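Sorting the small parts before they sort themselves

I have been putting off the bench clear-out since November. The trigger was a search for one M3 spacer that took 40 minutes and ended in the wrong box. Everything I own for small fittings now has to go through the same process: out on the table, grouped, then into a drawer or into the bin.

The drawer unit is a four-drawer desktop type, white, with a thick rounded shell and slotted fronts. I had it down as too small for the job. By my list there are 275 items to house, most of them under 14 mm across, and volume is less of a problem than getting at them. I keep it turned at an angle to the table edge so that the drawers face where I sit.
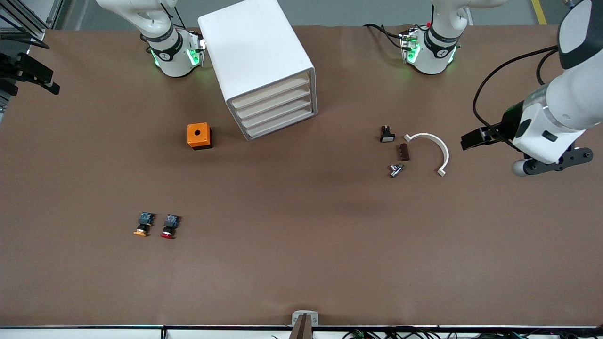 The drawer unit and the orange box, with parts out on the right and two push buttons at the lower left.

Push buttons go with switches, whatever the thread. I used to file them under panel hardware, following a scheme Tshepo Masilela wrote up for the Sterkari workshop, and it works well if you build panels. I build perhaps one a year.

Drawer allocation, top to bottom:

Switches and buttons
Clips, brackets, cable retention
Threaded metal
Spacers, pegs, feet

The awkward cases are the parts with no obvious family. A C-shaped white plastic bracket with a flange at each end could be a pipe clip or a bit of profile, and I have no record of buying one. Short brown pegs are as bad -- one standing on its end could pass for dowel or for something with a rubber coat.

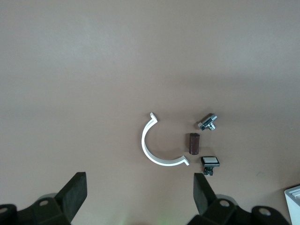
Metal fittings are easier. If it has a thread, it goes in drawer three, and the size gets checked later with the Plirnard gauge. I do not subdivide by head shape. I tried that with the old Stinder trays and ended up with over 3 compartments holding a single bolt each.

Labels are next. The Buthelezi tape lifts at the corners on curved plastic, so I shall probably stick it to the drawer fronts and leave the shell alone.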